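Teach it slowly, or don't bother

Last updated: November

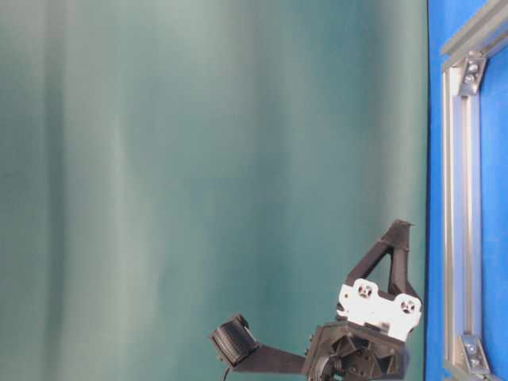 The gripper in front of the green cloth at Pileck.

I think most remote-control teaching is done too fast. At Gredthorpe we recorded 112 runs of one folding task in a week and kept 35. The rest had a jerk or a second grab in them, and a robot copies those as faithfully as the good parts.

People blame the controller. I blame the target on the wall. When we dropped it to 33 runs a day the operators stopped rushing, and we threw away 3 on the first Tuesday.

Guiding the arm by hand is no cure. You feel the weight, but you also lean on it - and the lean gets recorded too. I would still start new staff that way, for a morning, before giving them the remote. Viklund does it the other way round and I think they are wrong.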